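### 4.2 手持夹爪引入后的岗位变化

本节讨论Plelto分拣包装点在引入手持夹爪采集环节之后，操作人员的工作内容、节奏和技能要求发生了哪些变化。该点承接零散小包装食品的混装业务，货品以糖果和独立包装零食为主，外形不规则，包装膜薄，反光强，此前全部由人工徒手分拣。项目方Stamia计划以机械臂承担其中的重复抓取，先由现场员工使用手持夹爪完成同样的动作，所得数据用于训练抓取策略。

访谈在引入该环节后的第二个月进行，受访者共13人，其中5人每班都使用夹爪，其余人员只在轮换时使用。访谈采用半结构形式，由第一作者主持，记录经受访者本人核对后编码。最后一次现场观察完成于2018年2月17日。

员工最先提到的变化是抓取方式。徒手作业时，熟练者往往一次抓起数件，靠手感区分品类；改用夹爪后，每次只取一件，而且要在合拢之前选定夹持位置。两端带锯齿封边的糖果包装尤其如此，夹在封边上容易滑脱，夹得过紧又会压皱正面的印刷图案。多数受访者表示，前两周的主要困难在于判断力度，对动作路线的适应反而较快。

图3中的红色糖果包装属于这一类：夹爪两指内侧的深蓝色纹路垫片压住包装膜，正面的“福”字仍可辨认。
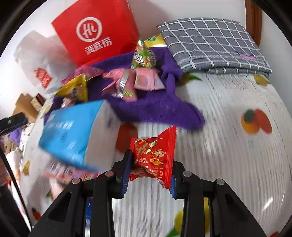

**图3** 以手持夹爪夹取单件红色糖果包装。

第二项变化涉及作业台面的布置。按照Ó Riain提出的任务设计，数据采集不使用统一的空白台面，货品与纸盒、袋子、织物混放，物品之间允许相互遮挡。这一安排与包装点原有的整理规范相冲突。原规范要求同类货品归拢，台面不留杂物，新员工培训的相当一部分时间用于养成这一习惯。现在同一批人在采集时段须保留杂乱，在正常生产时段又须恢复整洁，有受访者称，最初几天常在采集中途顺手把东西理齐，只好重新开始。班组后来将两类任务分到不同时段，每个采集时段为35分钟，中间不再穿插生产任务，此类中断明显减少。

第三项变化是协作关系。徒手分拣时，相邻两人各管一侧，很少需要交谈。使用夹爪后，工具本身占据一定空间，两人同时伸向台面中部时必须避让，由此产生了一些口头约定，例如先报品类再下手，或由一方先取完近处的货品。这些约定未写入操作规程，由班组内部自行形成，不同班组的做法也不一致。班组长Jeferson Toledo认为，这部分经验应当在机械臂上线之前整理成文，否则设备投入后，负责旁站的员工无从判断何时应当介入。

在两人并行的作业中，零食袋的颜色和尺寸差异有助于分工。黄色、绿色等较醒目的包装通常先被取走，深色小包和半压在其他包装下面的货品留到后段，夹取难度也随之上升。受访者普遍把后段称为“捡底”，认为最费眼力。
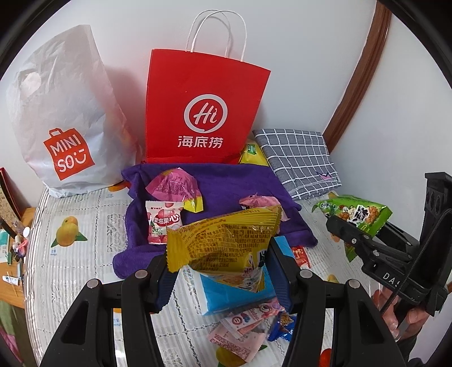 **机械臂上线后，原有分拣人员的岗位是否会减少？**

按照Miton提供的排班方案，分拣岗位的数量在第一阶段保持不变，但每班有3人转为旁站和补料，徒手分拣的工时相应下降；第二阶段的人员安排尚未确定，将在4月的评估之后讨论。

受访者对上述方案的态度存在差别。工龄较长的员工更关心计件收入，旁站岗位按时计酬，对熟练者意味着收入可能降低。工龄较短的员工则较多提到体力负担减轻，尤其是手指和手腕的疲劳。两类意见在同一班组内并存，管理方目前仅就工时作过说明，没有公布旁站岗位的计酬细则。

另有一点在编码时反复出现，即员工对自身贡献的理解。超过半数的受访者知道采集的动作将用于训练设备，但不清楚哪些动作会被保留，哪些会被剔除。有人因此刻意放慢速度，力求每次抓取都规范；也有人认为失误同样有用，不应重做。由于缺少统一说明，两种做法在数据中混杂，后续筛选的工作量随之增加。我们建议在采集开始前向全体操作人员说明取舍标准，并把结果定期反馈到班组。

本节的观察限于单一包装点，访谈时间较短，尚不能反映设备正式运行后的情况。计酬方式的影响见4.3节。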